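Gratanano

Gratanano is a social networking service on which registered users follow public figures, join groups organized by interest, and post short written messages with attached pictures. It is operated by Norerus, a privately held company with its head office in Prulavstead. The service is best known outside its own user base for the account breach of its second year, in which the private details of performers, athletes and other well-known members were copied and posted in public groups, and for the changes in moderation policy that followed.

Overview

A Gratanano account consists of a public page, called a front, and a set of private settings that includes the member's contact details, billing information and blocked-user list. Posts are limited to 500 characters. Pictures may be attached to a post or kept in albums, which can be public, shared with approved followers, or closed to everyone except the account holder.

Public figures may apply for a confirmed front. Confirmation was at first handled by a small office within Norerus and required the applicant to submit a copy of a government-issued document. These copies were kept on the same storage system as member albums, an arrangement that was later criticized in the company's own review of the breach.

Private messages are carried by a separate component named Du. It was added several months after the public opening of the service and was offered first to confirmed members, who had complained of receiving abusive replies in the open. Du allows a member to accept messages only from people whom the member already follows, and this has been the default setting for confirmed fronts from the start. Ordinary accounts were given the same option later but had to turn it on themselves.

Groups

Groups are the most heavily used part of the service. Any member may open one, and the person who does so becomes its keeper, with the power to remove posts and exclude other members. The largest groups deal with film, popular music and television, and much of their traffic concerns the confirmed members who work in those fields. Groups on games and recreational sports form a second broad area. They tend to be smaller and more regular in their activity, and a large share of their posts concern equipment, local leagues and the exchange of used goods.

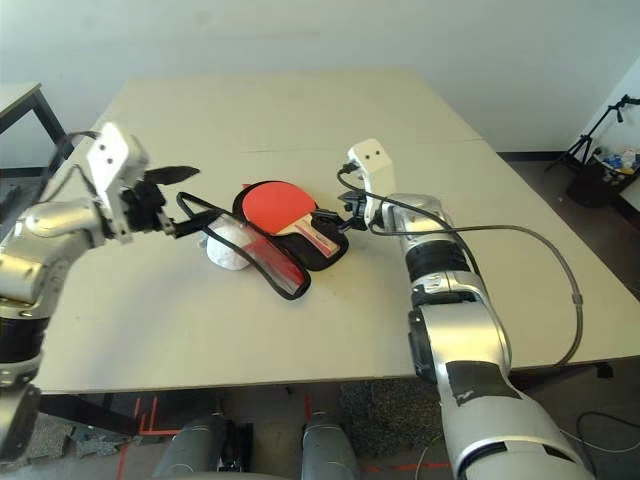
Table tennis paddle with an opened paddle case.

Keepers are unpaid and receive no training from Norerus. Before the breach they were also the only people who reviewed posts within a group unless a formal complaint was filed. In practice this meant that standards varied a great deal. Some keepers removed insults within minutes, while others permitted long campaigns of mockery directed at a single performer. Groups formed for the purpose of hostility toward one person, known among members as pile groups, were not forbidden under the original terms of use so long as they avoided direct threats.

The account breach

The breach began in January of the second year of operation. Members of a pile group obtained the password of a company support account, which gave them the ability to view the private settings of any front and to change the email address attached to it. The support account was protected by a password alone. No second form of identification was required, although the company already offered one to its paying members.

In all, 537 accounts were entered. Most belonged to confirmed members, and a large majority of those had been the subject of hostile posts in the weeks before. The intruders copied home addresses, telephone numbers, scanned identity documents and pictures from closed albums. Part of the material was then posted to public groups, and in several cases the member's own front was altered to display racist or sexual insults alongside the stolen pictures.

Norerus first described the event as a display fault. It withdrew that statement the following morning and took the entire service offline for 3 days. During this time the material continued to circulate on other sites, and the company was widely faulted for having no means of reaching the affected members other than through the accounts that had been taken over. Many learned of the breach from entertainment news coverage.

Coverage and public response

Early reports concentrated on the pictures and on the fame of those affected. Several entertainment outlets described the stolen material in detail, and a smaller number reproduced parts of it before removing them after complaints. Later coverage gave more attention to the campaigns of abuse that had come before the breach. Commentators noted that the members whose accounts were entered first were mostly women, and that many had reported abusive posts to the company without receiving a reply.

A number of confirmed members closed their fronts permanently. Others returned after the service reopened and used their pages to publish the messages they had received, with the senders' account names visible. Norerus at first removed these posts under a rule against republishing private correspondence – a rule that had been written with Du in mind – and restored them after protests. The rule was later rewritten so that a member who receives threats or slurs may publish them.

Company review

The review published by Norerus identified the shared storage of identity documents and albums as the most serious technical weakness. It recommended that documents be destroyed once confirmation had been granted, and this was adopted. Support accounts were placed under two-step sign-in, and their access to private settings was limited to cases opened by the member concerned.

The review was less specific on the subject of moderation. It stated that complaints about pile groups had been received in large numbers and that the staff available at the time had been unable to read them all, but it did not say how many had gone unanswered. Critics regarded this as a significant omission. The company has not released a fuller account.

Changes to moderation

After the review, Norerus formed a moderation office in Prulavstead with a staff of 70. Pile groups were prohibited, and keepers who knowingly allowed them became liable to lose their own accounts. Complaints involving slurs, threats or the posting of private details are now sent directly to the office and do not pass through the keeper of the group. A member who posts another person's address or identity documents is removed without prior warning.

The new rules drew objections from some keepers of established groups, who argued that satire and harsh reviews of films were being treated as abuse. The company issued guidance stating that criticism of a performance or a public statement remains permitted, including when it is severe. Disputes over the line between the two have continued, particularly in groups devoted to television comedy.

A further change affected replies. Confirmed members may now close replies on a single post, or limit them to approved followers, without closing the rest of the front. Use of this setting spread quickly at first and then declined. Some performers have said that closing replies also removes contact with the audiences they joined the service to reach.

Legal matters

Claims brought against Norerus by affected members were joined and later settled out of court. The terms were not made public. The company did not admit fault in connection with the settlement, though its published review had already acknowledged the weaknesses in its support system. Persons identified as having taken part in the breach were dealt with separately, and records of those proceedings are sealed in part to protect the details of the members concerned.

See also

Account takeover
Identity document security
Online harassment
Volunteer moderation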